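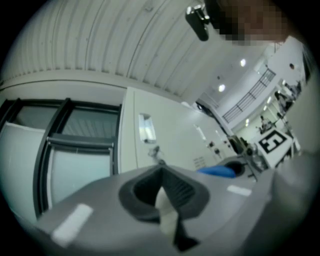
Heiðrún Kirkegaard asked whether a new scorer should learn the shot chart first or the running score first. Start with the running score. Everything else in a basketball scorebook can be patched up at halftime, but a wrong score stops the game.

How to keep a basketball scorebook by hand

1. Fill in the rosters before warmups end. Write numbers in ascending order, last name and first initial. Get the starting fives from each coach and mark them with a small dot.

2. Mark baskets as they happen. Write a 2 or a 3 in the player's row, in the box for that quarter, then slash the same total in the running score column. Say the new total out loud so the clock operator can check it against the board.

3. Draw an open circle for each free throw awarded. Fill it in if the shot is good and leave it open if it misses. Two shots get two circles, joined by a line.

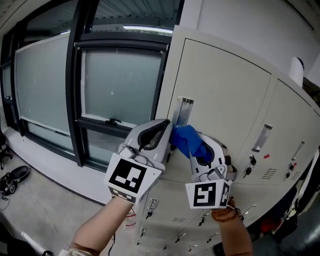
4. Log fouls in both places. Cross off the next number in the player's row and the next one in the team row. Tell the nearest official right away on a player's fifth.

5. Record timeouts with the quarter and the time left. Our league books are the Povell ones, which have a narrow timeout strip, so write small – pencil works best.

6. Balance the book at every break. Add up each player's points and compare the sum with the running score. Last November the Grimier game had us at 64 in the running column and two fewer in the player rows. We had slashed a basket for number 22 and never put it in his row. 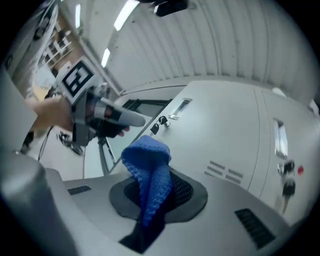
It took most of halftime to find, and we only got there by going back through the second quarter one basket at a time. If you switch to a different pencil color each quarter, that search goes a lot faster. Have both coaches look over the final page before you close the book.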